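3.2 Roster turnover and the timing of trades

The first part of our analysis asked whether teams that made a large trade in the off-season finished higher the next spring than teams that stood pat. This section takes up a narrower matter, the timing of trades made while the season is under way. The setting is the Korbridge league, a semi-professional hockey league in which each club carries 22 skaters and may trade at any time until the deadline. The deadline falls at noon, and in most seasons a large share of the deals are filed in the last few hours before it.

Trade records came from the league office in paper form and were entered by hand. Each record gives the clubs, the players, any draft picks included, and the time the form was received. It does not give the time the two general managers agreed on the deal. From interviews we know that the gap between agreement and filing can run from an hour to several days, mostly depending on medical checks. We treat the filing time as the trade time throughout, and readers should keep in mind that some deals counted as deadline deals were settled earlier.

We grouped trades into two classes. A core trade is one in which at least one player moved was among his club's top six forwards, top four defensemen, or the starting goaltender, judged by ice time over the previous ten games. All other trades are depth trades. This rule is crude. A top forward coming back from injury may have little recent ice time, and in those cases we used the ten games before the injury. Two deals involving players who had not yet appeared that season were classed by the previous season's figures.

For each club we then compared goal difference per game before and after the trade. The simple comparison has a well-known fault. Clubs tend to make core trades after a bad stretch, and a bad stretch is usually followed by something closer to normal whether or not anyone is traded. To deal with this, each trading club was matched with a club from another season that had a similar record, a similar recent run of results, and a similar remaining schedule, but made no core trade. The matching was repeated 1000 times with small random changes to the weights, and the values discussed below are medians over those runs.

After matching, most of the apparent gain from core trades goes away. Clubs that traded a core player improved, but their matched clubs improved by nearly the same amount. What difference remained was in goals against, and it was confined to deals in which the club acquired a defenseman or a goaltender. Deals for forwards showed no clear effect in either direction over the rest of the season. Depth trades showed none either, apart from a small and unsteady rise in penalty-kill results that we do not interpret.

Timing mattered more than we had expected. Core trades made before the midpoint of the season were followed by a dip lasting several games and then a recovery. Trades made close to the deadline were followed by the same dip, but there were fewer games left in which to make it up. Coaches we spoke with described the dip in ordinary terms: new line pairings, missed assignments on the breakout, and players living out of a suitcase. The Ellby coach put a newly acquired defenseman on the third pair for two weeks regardless of his standing at his former club, and said he would do the same with anyone.

Interviews were held with coaches, general managers, and players at the clubs' own facilities during June, after the playoffs had ended. Parveen Wijesinghe conducted all of them, following a fixed list of topics but allowing the order to change. Each ran between forty minutes and an hour and a half. Notes were typed up the same evening and sent back to the person interviewed, who could strike out any passage. Few did, and the passages removed mostly concerned salaries. 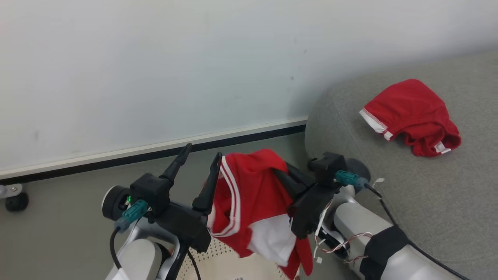

Figure 3. Gray upholstered seat beside a white wall.

The player interviews add something the records cannot show. Several players who had been traded at midseason said the trade itself was easier to take than the weeks of rumor before it. If that is common, then part of the poor play that precedes a trade may be caused by the expectation of one, and our matching on recent results would not remove it. We have no good measure of rumor. The local paper covered some clubs closely and others hardly at all, so counting stories would mainly have counted reporters.

Fan reaction was examined through a short mail survey sent to about 200 season-ticket holders of the Hendalico club, the only one willing to share its mailing list. Respondents were asked to name the best and worst trade they could recall. Trades of well-liked forwards dominated the second list, including deals after which the club finished higher in the standings. Draft picks were almost never mentioned, even when a pick later became a regular in the lineup. The survey covers one club and a self-selected group of its supporters, and we use it only as background.

Three further limits apply to the results in this section. First, the league is small and the same general managers appear many times in the records, so the trades are not independent of each other. We reran the analysis leaving out one manager at a time. The result for goals against held in every case but one, where it shrank by half. Second, the deadline was moved earlier in the schedule partway through the period studied. Following Pfeiffer, we measured timing by games remaining and not by calendar position, but clubs may have behaved differently under the two rules in ways this does not capture. Third, we did not look at playoff results. Too few of the trading clubs reached the second round for a comparison to be of use.

Off-season trades are free of the adjustment problem, as the clubs have a full training camp to work with. The next section returns to them and takes up the question of age, which was left out here to keep the matched groups from becoming too small.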